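Two Grippers, One Bathroom: What I Learned Comparing Handheld Grippers for Teaching a Robot to Tidy Up

Project report, second-year robotics lab course
Orathai Khamphan
Handed in February 14, 2023

Okay, so what was this project?

My group had to pick one piece of hardware and test it against another one in a job that normal people do at home. Most of the other groups went for stacking blocks or sorting cups on a table. We picked cleaning up a bathroom, mostly because Yaowalak Limsakul had just spent a whole weekend scrubbing hers and was in a mood about it (her words were a bit stronger than that).

The two things we compared were both handheld grippers, the kind you carry around and squeeze yourself while a camera on your head records what you do. There is no robot arm involved at this stage. You do the task with your own body, the markers on the gripper and on your wrist tell the software where everything is, and later the recordings are used to train a controller for a real arm. Our supervisor, Decha Hemmin, already had the recording software running, so we could spend our time on the grippers and not on debugging somebody's calibration code. Thank you, Decha!

Gripper A we called Merkik and gripper B we called Widton. Merkik has wide, soft fingers and a trigger with a long pull. Widton has narrow, stiff fingers and a short trigger that snaps shut almost as soon as you touch it. Thanakorn Sangkhawat printed spare fingers for both, and we needed them.

How we set it up

We used the wash room at the back of the Wiriya building. We wrote down three kinds of jobs: picking things up off the counter next to the sink, getting things out from under the sink, and dropping stuff in a bin. Each of us did all three with both grippers, and we switched the order so that Merkik didn't always get the fresh arm and Widton the tired one.

In total we recorded 341 attempts. We threw out 29 of them, nearly all for the same dumb reason, which was that the marker got turned away from the camera and the software lost track of the hand. That left us with more than enough, as the assignment only asked for 200.

An attempt counted as good if the object ended up where it was supposed to go without being dropped and without the other hand helping. We argued about that last part for a long time. In real life you use your other hand constantly, and you don't even notice you're doing it until somebody tells you not to.

The part under the sink

I thought the counter would be the hard one, with all the small stuff lying on it. Nope! Under the sink was much worse. You sit or crouch down low, you lean in, your head tips forward, and suddenly the camera is looking at your own knees. I had to learn to keep my chin up in a really unnatural way, and my neck let me know about it the next morning.
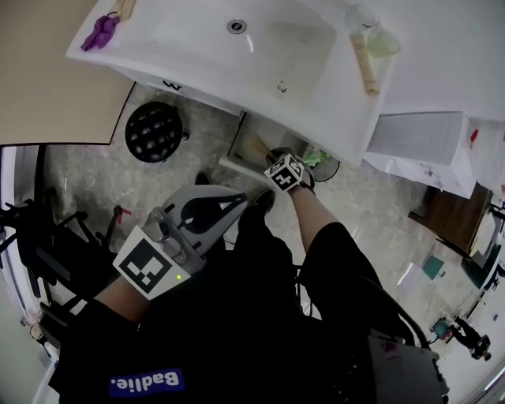 Reaching under the sink with the right hand, gripper in the left. The big marker has to stay turned toward the camera.

Long thin objects were the worst of the bunch. Sticks that lean on each other all want to come out together, and if you pull one, its neighbors slide. Merkik's wide fingers kept grabbing two at a time. Widton could get in between them, but the stiff fingers only touched the stick at one little spot, so it would spin around and end up pointing at the floor. I ended up liking Widton better for this job, though I had to go slowly and choke up on the handle.

Soft things went the other way. For a crumpled glove, Merkik was great – you just mush the fingers down on it and squeeze, and it comes along. With Widton I'd pinch one fold and the rest would hang down and drag across everything on the way to the bin. Yaowalak found that if she twisted her wrist a little after closing, the fabric bunched up and held better, but by then she'd had a lot of practice and I'm not sure a controller would learn that from our recordings.

Jars I was nervous about, so I was super careful with them, and that probably makes our jar numbers look nicer than they should. Both grippers did fine. Thanakorn thinks Merkik's rubbery pads would win if we sped things up, and I believe him, but we didn't test it.

Trigger troubles

The biggest difference between the two had nothing to do with the fingers. It was the trigger. Merkik's long pull lets you close halfway, look, adjust and then close the rest, which feels natural after a few minutes. It also wears you out. After 12 attempts in a row my forearm was burning and I started cheating by holding the trigger half closed between objects, and you can see that in the data as a weird flat line.

Widton's trigger is easy on the hand but it's basically open or shut. Lăcrămioara Pîrvu from the year above us looked at our plots and said the recordings from Widton would be simpler to learn from for exactly that reason. She wants to try both sets on the Pledadden arm in March, and I've asked if I can come watch.

What I'd change

First, I'd put the marker on a tilted plate. Most of the tracking losses came from leaning in low, and a small tilt would point it back up at the head camera. Thanakorn has already drawn one.

Second, I'd record in shorter rounds with real breaks. We pushed through because we only had the room for the afternoon, and the last attempts are sloppier for everybody, me most of all.

Third, I'd allow two hands. I know it makes the scoring messier, but our one-hand rule made us move in ways that no person cleaning a bathroom would ever move, and I'd like to see how either gripper does when you can hold a pile of sticks steady with your free hand and pull out the one you want.

If I had to pick one to keep using, I'd take Widton with Merkik's finger pads glued on. Decha says that's not an allowed answer for a comparison report, so for the record my vote goes to Merkik.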